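Bench notes > Grippers > Finger pads > Gallery

Finger pads on the Groron hand tool

The gallery covers the finger pad comparison run on the Groron hand tool, a hand-held two-finger gripper with a wrist camera. The question was narrow: which pad should be the default for tabletop picking with the tool, and how much of the camera view does that pad give away. Two pad sets were compared, the Inia and the Groen. Both fit the same finger arm, so the tool, camera and encoder stayed the same throughout and only the pads changed.

Page last edited Mar 14, 2019.

Tool

The Groron is squeezed by hand through a trigger linkage. Both fingers move together, and the opening is read by a single encoder on the left finger arm. The camera sits behind the fingers and looks forward past them. With the Groen pads, bracket and camera fitted, the tool weighs 959 g. The Inia pads bring it down slightly, but the difference does not register in the hand during a session of normal length.

The linkage has some play when the trigger is released. Readings were taken while closing only. An opening pass gives a different encoder value for the same pad gap, and mixing the two made the first week of data unusable. That week is left out of everything on this page.

Controller

Logging was done on a Drarley controller, which timestamps the encoder and camera on one clock. An older board was used at first and dropped after the two streams drifted apart over long recordings. The Drarley needs a restart when the camera cable is unplugged while it is running. It does not report the fault. The log continues with the last image repeated, so it is worth checking the image counter before starting a run.

Settings used for all runs:

Exposure fixed, gain fixed, white balance fixed.
Encoder zeroed with the pads closed on nothing, at the start of each run and again after every pad change.
Trigger closed at a comfortable speed. No attempt was made to control this mechanically.

Test objects

Objects were chosen for shape and stiffness: a short steel rod, a wooden block, a folded cotton cloth, a plastic bottle cap and a thin card. The rod and the card account for most of the failures in both sets. The block was gripped without trouble by everything and could have been left out.

The log holds 1874 closures on objects. A closure counts as a hold if the object stays between the pads for the lift and for the half turn of the wrist after it. An object that rotates in the grip but does not fall is still counted as a hold, and is flagged separately in the log. Most of the flagged ones are the rod.

Inia pads

The Inia is a thin, flat pad with a smooth face. It leaves more of the work area open to the camera and is the easier of the two to aim. The thin tip gets under the card without pushing it along the table, which the Groen does not manage on every attempt.

Holding is the weak point. The rod turned in the grip on most lifts, and more trigger force only moved the slip to the end of the wrist turn. The cloth was held if at least two layers were taken. The bottle cap was held across its diameter and lost when gripped off center.

Changing the Inia pads takes two screws per side and a short hex key. The screws face the linkage, so the fingers must be fully open to reach them.

Groen pads

The Groen is thicker and wedge-shaped, and takes up more of the camera view. The extra bulk carries the gripping face farther in toward the centerline, so the maximum opening is smaller. The wooden block still fits. Anything much larger does not, and the Groen should not be fitted if that is the job.

Holding was better on the rod, the cap and the cloth. The rod still turned on some lifts, usually when it was taken near one end. The card was the exception. The wedge has a low tip, but it has to be brought in at a shallow angle, and a steep approach slides the card away from the finger.

The Groen set stayed on the tool for 661 of the closures with no retightening. The remaining Groen closures were made after the pads had been taken off once for inspection and refitted in the same positions.

Calibration

Camera calibration was repeated for each set. The pads do not move the camera, so the intrinsics should not change, and they did not. The finger masks do change. A mask made for the Inia leaves Groen pad pixels in the image, and these were picked up as table features in the first processing pass. Masks are now stored by pad set and loaded from the run header.

The mask also has to cover the full travel of the fingers. One drawn with the fingers open is too small once they start to close. The current masks are built from a slow closing pass over a plain surface, taking the union of the finger area in every image — slower to prepare, but it has needed no editing by hand since.

Open items

Pad wear has not been measured. A height gauge check at fixed points on each face is planned for July.
The encoder offset after a pad change is repeatable to within a few counts, but the cause of the remainder is unknown.
No run has been made with one pad of each type. The bracket allows it.

Choice

The Groen is the default for general tabletop work. The Inia is kept for cards, sheets and anything that has to be lifted by a thin edge. Runs with either set are labeled in the header and should not be pooled without the label.

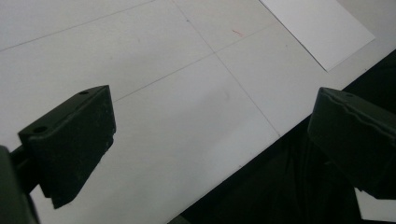 Groen pads, checked for mask coverage and surface condition. The mask for this set has to follow the whole outline of the pad, including the sloping top face, where the darkness of the pad against a pale tabletop gives a clean boundary. The two small round holes in the top face of the left pad stay inside the mask and are not used as tracking points. Along the front edge of the same pad there are small chips and worn spots, which go on the list for the gauge check. The top edge of the right pad is slightly wavy, so its mask is drawn with a wider margin on that side. Where the right pad lies over the black area past the table edge, the outline is hard to separate at the bottom, and the mask there is taken from the closing pass.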